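Runine Körnerkissen 300, Bezug Plorska
Für Nacken, Schulter, Bauch. Mikrowelle oder Gefrierfach, geht beides.
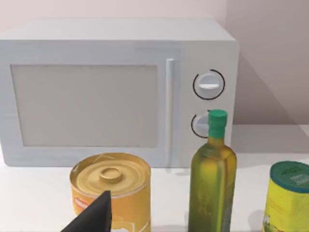
Taleo schreibt: Hab meins jetzt den zweiten Winter, jeden Abend im Einsatz, riecht immer noch nur nach Getreide und kein bisschen verbrannt. Nur der Bezug könnte einen längeren Reißverschluss haben, das Kissen geht beim Wiedereinziehen etwas schwer rein.

Das mit dem Reißverschluss haben wir schon öfter gehört. Ab der Septemberlieferung ist er länger, geht dann über die ganze Schmalseite. Ältere Bezüge tauschen wir nicht um, passen aber weiterhin auf alle Kissen der Größe 300.

Kurz die Daten
Füllung: Weizen, gereinigt, ungespritzt
Füllgewicht: 300 g
Innenkissen: Baumwolle, fest vernäht, 4 Kammern
Bezug: Plorska, Baumwollköper, 100 % Baumwolle, abnehmbar
Farben: Sand, Moos, Dunkelblau (Dunkelblau zur Zeit nicht lieferbar)
Lieferumfang: Kissen, 1 Bezug, Faltblatt mit Anleitung

Die vier Kammern sind der Unterschied zum alten Modell Paredes. Da war alles in einem Sack und die Körner lagen nach ein paar Minuten links und rechts, in der Mitte nichts. Jetzt bleibt die Füllung da wo sie hingehört, auch wenn man im Sitzen damit arbeitet. Paredes ist ausgelaufen, Restposten auf Anfrage, solange noch was da ist.

Erwärmen
Bezug vorher ab. Kissen flach auf einen sauberen, trockenen Teller, mittlere Leistung, 2 Minuten. Rausnehmen, durchkneten, mit der Hand prüfen. Zu kühl? Dann in kurzen Schritten nachlegen und zwischendurch immer wieder kneten. Nicht falten, nicht stapeln, nie zwei Kissen auf einmal. Und dabeibleiben, nicht nebenher duschen gehen.
Drehteller muss frei laufen können. Bei kleinen Geräten stößt das Kissen sonst an und wird an einer Stelle zu heiß.
Backofen: nein. Heizkörper: ja, dauert halt.

Vor dem nächsten Erwärmen ganz auskühlen lassen. Wird oft übergangen, ist aber der häufigste Grund für verkohlte Füllung. Riecht es brenzlig oder sind Flecken auf dem Innenkissen, bitte entsorgen.

Kühlen
In einen Gefrierbeutel, dann ins Fach, über Nacht reicht. Nicht direkt auf die Haut, immer mit Bezug oder einem Tuch dazwischen.

Waschen
Nur den Bezug. 40 Grad, auf links, kein Trockner beim ersten mal, läuft sonst ein. Innenkissen nicht nass machen, Weizen quillt und schimmelt. Bei Flecken leicht feucht abtupfen und gut durchtrocknen lassen.

Nicht geeignet für
Säuglinge, Kleinkinder, Menschen mit eingeschränktem Wärmeempfinden. Bei Entzündungen oder frischen Verletzungen erst ärztlich abklären. Kein Medizinprodukt.

Häufig gefragt
Geht auch Dinkel? Ja, gleiche Größe, selber Preis, etwas feiner im Griff. Bitte bei der Bestellung ins Bemerkungsfeld schreiben, eigene Artikelnummer kommt noch.
Bezug einzeln? Ja, siehe Zubehör.
Füllung nachkaufen? Nein, das Innenkissen ist zugenäht.

Versand
Bestellungen bis 14 Uhr gehen am selben Werktag raus, außer Dinkel, der wird erst auf Bestelung gefüllt. Rückgabe nur unbenutzt und im Originalkarton, einmal erwärmte Kissen nehmen wir aus Hygienegründen nicht zurück.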